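Evaluation Technician, Handheld Grippers (fixed term)

Kasprzak Laboratory Automation
Location: Tiltthorpe works, second floor
Hours: full time, day shift, 7 a.m. start
Reference: 1215
Reports to: Samran Boonchu, Evaluation Lead
Start: December

Kasprzak builds bench equipment for clinical and water-testing labs. The Tiltthorpe site is where new grippers, arms and controllers are tried out before anyone decides whether to put them in a product. We need an Evaluation Technician to work on a comparison of two-finger grippers for handling test tubes and racks.

The comparison is called Ondero. It puts several finger designs through the same set of tasks, first in the hands of a person and later on an arm. The handheld stage comes first and takes up most of the schedule. The person hired will do a large share of the handheld runs, keep the records and help write up what was found.

You do not need a degree for this job. You do need steady hands, patience with repeated work and the habit of writing down what happened even when it was not what you expected.

What the work is like

A normal day is spent standing or sitting at a bench with a gripper in each hand, moving tubes between racks and moving the racks themselves. Tasks are set out on a printed card. Each card gives the starting layout, the moves to make and the point at which the run ends. You read the card, set up the board, do the run, reset and go again. Between runs you fill in a short form: which fingers were fitted, any drop, any regrip, anything that felt wrong in the handle.

Both metal and plastic racks are used. They behave differently under the jaws, and part of the job is describing that difference in words an engineer can use. "The jaw slipped on the corner when I pulled to the left" is useful. "Bad grip" is not.

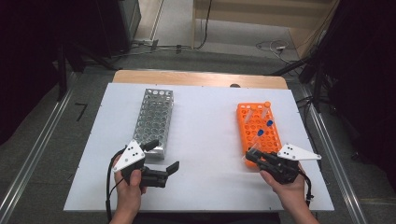

Two-handed work with the handheld grippers, metal rack at left and orange rack at right.

Handheld sessions are run in blocks, with a break after every block. No one is asked to do more than 20 runs in a block. Forearm and thumb fatigue are real in this work and we would like to hear about them early. If you tell us a handle hurts after the third block, that goes in the results along with everything else.

About a third of your week will be away from the bench. You will clean and inspect fingers, swap pads, check fasteners, look through recordings for runs that have to be thrown out and keep the parts cabinet in order. Once the arm stage begins you will also load layouts for the arm, watch runs from behind the line and stop them when needed. You will be trained on the controllers and the stop procedure before you do any of this.

Main duties

Carry out handheld runs to a written procedure, using both hands together and each hand alone.

Set up and reset task layouts so that the next run starts from the same place as the last one.

Record drops, regrips, jams and stoppages for each run, and flag any run where the card was not followed.

Fit and remove gripper fingers and pads, and log which set was used and for how long.

Check cables and connectors on the grippers at the start of each shift and report wear.

Review recordings with the evaluation team and mark the start and end of each task.

Test camera positions when a new mount comes in, and say which parts of the task cannot be seen from it.

Help compare controller settings, such as closing force and closing speed, by running the same card under each setting without being told which one is loaded.

Write short weekly notes. One page is plenty.

What we are looking for

You must have:

Good fine motor control in both hands. Left-handed applicants are very welcome. The present team leans heavily to the right hand and the results would be better for a mix.

Experience with repeated bench work of some kind. Lab assistant, electronics assembly, watch or instrument repair, pharmacy packing and dental lab work have all served people well here.

Clear written English at the level of a shift log.

Comfort with a computer for forms, file names and simple spreadsheets.

Normal or corrected vision good enough to seat a tube in a rack hole without hunting for it.

It would help if you have:

Handled sample tubes and racks in a working lab.

Used a torque driver, calipers or a force gauge.

Worked around robot arms or other powered machinery with a stop circuit.

Written or edited a test procedure.

We will not ask you to program. Some technicians have picked up scripting on the job and we will make time for that if you want it, but it has no bearing on selection.

Who you will work with

The evaluation team is small. Samran Boonchu runs the comparison, writes the task cards and has the last word on whether a run counts. There are 2 other technicians on the handheld stage, and you will trade benches with them so that no finger design is tested by one person only. The mechanical engineers who design the fingers sit on the floor below. They come up to watch, and they will ask questions. They do not take part in scoring their own designs.

Our sister site at Wollcombe runs the long wear tests, where fingers are cycled by machine until the pads fail. You will travel there a few times during the contract to collect worn sets and bring them back for handheld runs. Travel is in work time and the company pays for it.

Terms

This is a fixed-term post covering the handheld stage and the start of the arm stage. It may be extended if the arm stage runs long. Two earlier technicians on fixed terms moved into permanent posts in production test, but we cannot promise that a post will be open when this contract ends.

Pay is hourly, on the Grade 2 technician scale. The scale is sent to everyone invited to interview and will be sent sooner on request. Overtime is rare and is never used to finish a block of runs.

The bench area is on the second floor with elevator access. Benches can be raised and lowered. If you need a change to the setup in order to do the work, tell us when you apply or at any later point. We have changed handles, stools, lighting and card print size for people before.

Sessions are recorded by camera and the recordings include your hands and the sound of the room. They are used inside the company to score runs and to compare camera positions. You will be asked to sign a consent form before your first session. Please ask to read it before the interview if you have doubts, since the job cannot be done without it.

How to apply

Send a resume and a short letter. In the letter, tell us about a piece of repeated work you have done and one thing you noticed about it that was not in the instructions. Half a page will do. Please do not send a portfolio or a video.

Put reference 1215 in the subject line. Applications go to the hiring desk at Tiltthorpe, using the contact link at the foot of this page. Paper applications can be left at the front desk, marked for Samran Boonchu.

Interviews are held on site and take half a day. The first part is a conversation with the evaluation team. The second part is a practical session at the bench. You will be given a task card and a pair of handheld grippers, with time to practice before any run is scored. Speed is not scored at interview. We look at whether the card was followed, how the layout was reset and what you wrote on the form afterward. A dropped tube will not count against you if it is written down.

The tubes used at interview are empty and clean. Wear closed shoes and sleeves that can be pushed up. Rings and bracelets need to come off for the practical part, and there is a locker for them.

We reply to every applicant, including those we do not invite. If you have been turned down for an earlier post at Kasprzak you are free to apply for this one.

Questions about the work itself can be sent to Samran Boonchu by way of the hiring desk. Questions about pay, leave or consent forms should go to the hiring desk directly.

Print this page
E-mail this job to a friend

Other current openings

Wear Test Operator, Wollcombe (night shift)
Mechanical Designer, Gripper Fingers, Tiltthorpe
Controller Test Engineer, Tiltthorpe
Stores Assistant, part time, Wollcombe
Call for participants: handle comfort sessions for the Ondero comparison

Contact the hiring desk | Copyright Kasprzak Laboratory Automation | Back to top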